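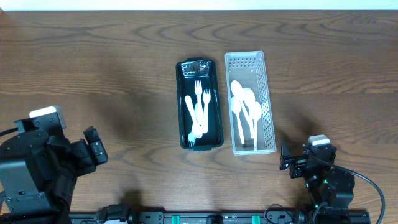
Plastic forks and spoons in separate trays, with the two arms used for the sorting work at Stornwood.

Cutlery sorting still a slow job for machines, Stornwood trial finds

A pair of robot arms can now put forks in one tray and spoons in another with fair reliability, but they remain well behind a person doing the same job, according to results released this month by the Stornwood workshop.

The workshop, which tests automation for canteens, care homes and small kitchens, ran 3,682 sorting attempts between the spring and early November. In each one the arms had to pick up a single piece of cutlery and place it in the correct tray. They managed it without help in 2,098 cases.

Most of the failures were dropped items or missed grips. Putting a fork among the spoons, or the other way round, was much less common.

"Telling a fork from a spoon is the easy part now," said Venla Heinonen, who led the trial. "Picking up a thin handle that is lying under another thin handle is where we lose the time. You and I do it without looking. The arms have to be taught where to pinch, and then the next piece is lying at a different angle."

The work was paid for in part by Mustonen, a catering supplier that runs staff canteens and school kitchens. The company has been looking at whether machines could take over some of the back-room chores that are hardest to fill on late shifts, such as emptying dishwasher racks, sorting cutlery and wiping down trays.

Rodel Evangelista, who manages kitchens for Mustonen, said the results were useful but would not change any rotas this winter.

"A good kitchen porter will clear 100 pieces while the arms are still on their first handful," he said. "They don't mind doing it at two in the morning, I'll give them that. But I can't have forks on the floor at the start of breakfast."

Plastic cutlery was used for much of the trial. It is light and cheap to replace, though Heinonen said it brought problems of its own. White plastic handles look alike from above, and a light piece can slide away when a gripper nudges it. Steel cutlery stays put better but throws back glare from overhead lamps, which can confuse the cameras.

The trays mattered more than the team had expected. Shallow ones gave better results than deep ones, where the grippers tended to touch the sides and stop. Trials in which the cutlery had been laid roughly in line also went more smoothly than those in which it was tipped in as a heap. Loose wrapping was another source of trouble, and the software sometimes treated clear film as something to be picked up.

Similar work is under way at Skurside, where a smaller group is trying to get a single arm to fold tea towels and load a dishwasher. Ross Swanson, an engineer there, said he was not surprised by the Stornwood figures.

"People see a video of a machine clearing a table and think it will be in the shops by next year," he said. "The video is the run that worked. Our arm loads plates very nicely as long as they are all the same plate. Give it a mug with an odd handle and it stands there."

Swanson said he expected the first regular use to come in places where the items are always the same and somebody is on hand to step in, such as hospital tray lines. Private homes would take longer – he would not say how long.

On the shop floor the picture is mixed. Bustton, which makes storage baskets and kitchen fittings, has used arms for packing at its main site for several years. Plant supervisor Sointu Lindqvist said they did well with rigid boxes of one size and badly with anything that bends. Staff still pack mixed orders by hand.

"We tried moving the mixed orders over and moved them back again after 2 weeks," she said. "The arms weren't breaking anything. They were stopping every few minutes and someone had to walk over and start them up."

Bernardo Abreu, who represents packing and kitchen staff in the area, said workers wanted to be told early if trials were likely to turn into purchases. He has asked Mustonen for a meeting before any equipment is ordered. The company said it had agreed to one, and that no order had been placed.

The Stornwood team will carry on through the winter with metal cutlery and a third tray for knives. A second set of results is due in the spring.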